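4.3 Tischplatte abräumen und pflegen (Tinau, rund)

Gilt für Tinau rund, Eiche hell, Artikel 810. Für die eckige Ausführung siehe 4.4.

Vor dem Wischen erst alles runter. Auch das Flache - Folien, Papierchen, aufgerissene Packungen. Auf der Maserung übersieht man so was leicht, vor allem bei Licht von oben.

1. Große Teile zuerst: Gläser, Schalen, Schachteln. Anheben, nicht schieben.
2. Danach Papier und leere Packungen. Flach gedrückte Packungen an der Kante oder Lasche fassen und hochnehmen.
3. Krümel und Tabakreste mit weichem Pinsel oder trockenem Tuch zur Kante hin abnehmen. Nicht pusten.

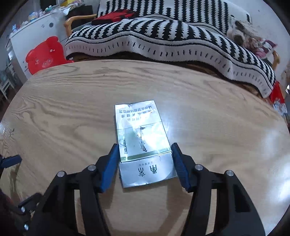

Seite 82

Aufgerissene Zigarettenpackung, glänzendes Papier, zerknittert, Aufdruck 南京. Typischer Fall für Schritt 2. Die gerissene Kante kann fasern, also nicht über die Platte ziehen. Beschichtetes Papier gehört je nach Gemeinde in den Restmüll, bitte örtlich nachfragen.

VORSICHT: Bedrucktes Papier nie auf der feuchten Platte liegen lassen. Farbe kann abfärben. Flecken gehen dann nur noch mit Anschleifen raus, und das zahlt keine Garantie.

4. Tuch mit lauwarmem Wasser anfeuchten, gut auswringen. Immer mit der Maserung wischen, am Rand der Rundung folgen.
5. Sofort trocken nachwischen. Nichts stehen lasen.
6. 60 Minuten warten, erst dann Pflegeöl Zaugg auftragen. Dünn! Überschuss abnehmen.

Hinweis: Kein Scheuerpulver, kein Glasreiniger, keine Mikrofaser mit rauer Seite.

Kratzer prüfen

7. Flach gegen das Licht schauen, einmal um den Tisch herum. Feine Kratzer quer zur Maserung fallen sofort auf. Längs dazu oft erst im Streiflicht.
8. Mit dem Fingernagel drüber. Bleibt er nicht hängen: Öl genügt meistens. Bleibt er hängen: Reparaturset Prostham, Art. 2204, Anleitung liegt bei.
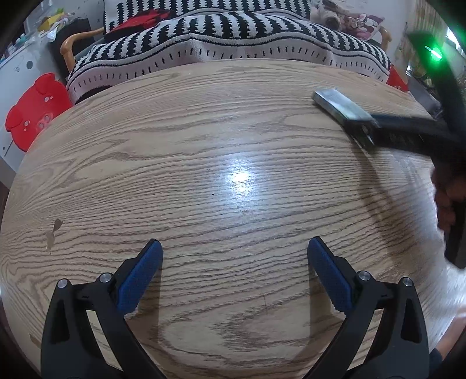
Abb. 12: Platte mit Lichtreflex, feiner dunkler Kratzer rechts der Mitte.

Schachteln mit harten Kanten sind die häufigste Ursache für solche Spuren. Auch kleine. Also senkrecht abheben und erst neben dem Tisch drehen oder öffnen. Wer oft Dosen oder Schachteln auf dem Tisch hat - Filzunterlage nehmen.

ACHTUNG: Reparaturwachs nicht auf geölte, noch klebrige Fläche. Hält nicht und gibt einen matten Fleck, der sich nur schwer wieder entfernen läst.

9. Zum Schluss Tischbeine auf festen Sitz prüfen, Schrauben handfest nachziehen (siehe 3.2).

Ähnliche Themen
Tinau eckig: Kanten ölen
Wasserringe auf hellem Holz
Filzunterlagen von Pliltard zuschneiden
Sofabezüge abnehmen und waschen
Ersatzteile Prostham bestellen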